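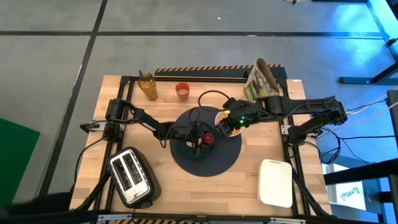 The breakfast table at Skov, with the cereal in the right gripper.

I went to Isville with a budget line, a notebook and instructions from Hema Kamath not to come home having promised anybody money. Hema runs purchasing at Prastwood, where we pack and plate breakfasts for hotels, and she has seen what happens to me at trade shows. Skov's open day was on 31 May 2022. I lasted until the second station.

The second station was breakfast. Two arms bolted to a frame over a wooden tabletop, one for each side, with a toaster, a cutting board, a couple of bowls and a box of cereal for them to deal with. I have worked mornings with less equipment and worse colleagues. The young man looking after it let us stand there as long as we liked and answered money questions without flinching, so I asked a lot of them.

The arms are the part everyone prices first, and he said everyone gets the rest wrong. His list of what people forget: the frame, the cabling, spare gripper fingers, floor space, and somebody's wages while the thing learns where a bowl goes. I looked at the cables running off both sides and wrote "cable trays" in the notebook, underlined. We have a wet floor and people with carts. Whatever we buy, those cables are going overhead or we aren't buying it.

Floor space is my other worry. Skov has plenty, marked out in big gray tiles, with hazard striping along the table. Our prep room has a column in the middle of it that the architect must have been fond of. I asked whether the frame came in a smaller size. It does, for more money.

Lunch was sandwiches, made by people.

In the afternoon we got the planning talk, from a consultancy called Flirnumen. Most of it was slides with arrows on them, but one bit was worth the drive. They suggest splitting the budget in two: a trial cell you expect to learn from and maybe scrap, and a production cell you don't order until the trial has run 1000 hours. Spare parts get ordered with the trial. Lead time on a replacement gripper was quoted at 14 weeks back in April, and the speaker didn't think it had improved. That's a long time to hold a bowl yourself.

What I'm taking back to Hema:

One trial cell, leased if they'll lease it. Two spare grippers, bought up front. An electrician's quote before anything else. Washdown covers, which Skov lists separately at $1043 a set, a price so exact that I didn't dare haggle. Training for two people from the early shift, and cover for their shifts while they're away.

I promised nobody any money. I did take a brochure, and I've asked them to send a quote for the frame.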